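Ticket 153 – Nodo de percepción: máscara inestable en envases flexibles
Estado: abierto
Componente: segmentación / planificador bimanual
Entorno: celda Rordale, pila Nikell, rama hulme-dev
Fecha: 15 de enero de 2026

Síntoma: con la bolsa de papel como objetivo, la máscara de muñeca separa el estampado rojo del fondo crema y devuelve varias instancias. El planificador recibe centroides distintos en cada ciclo y recalcula el agarre.

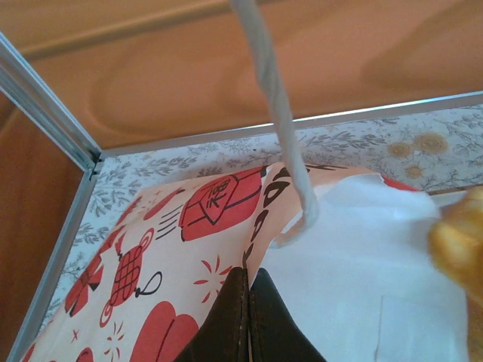 Reproducido en 9 de 14 ejecuciones con los parámetros por defecto. Subir el umbral de confianza a 0,71 reduce las instancias espurias, pero retrasa la primera detección válida. Descartada la calibración mano-ojo: el error de reproyección está dentro de tolerancia en ambos brazos.

Segunda hipótesis: la fusión con la cámara fija. El mantel floral genera falsos bordes y el envase arrugado no tiene contorno estable. Con los dos brazos sobre el paquete, las pinzas ocultan parte del perímetro.
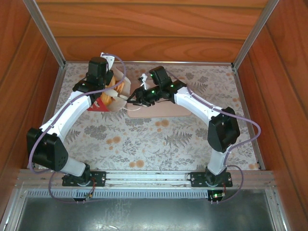
El filtro propio de Dokent resta el modelo cinemático de la nube de puntos, pero no incluye los cables morados. Quedan como obstáculo residual y el planificador rechaza trayectorias válidas del brazo derecho.

Cambios aplicados:
– fusión de instancias por profundidad antes de publicar la máscara
– volumen de exclusión ampliado en codo y muñeca

Pendiente: repetir la serie con la rama limpia y adjuntar el registro de tf. No cerrar hasta tener ambos resultados.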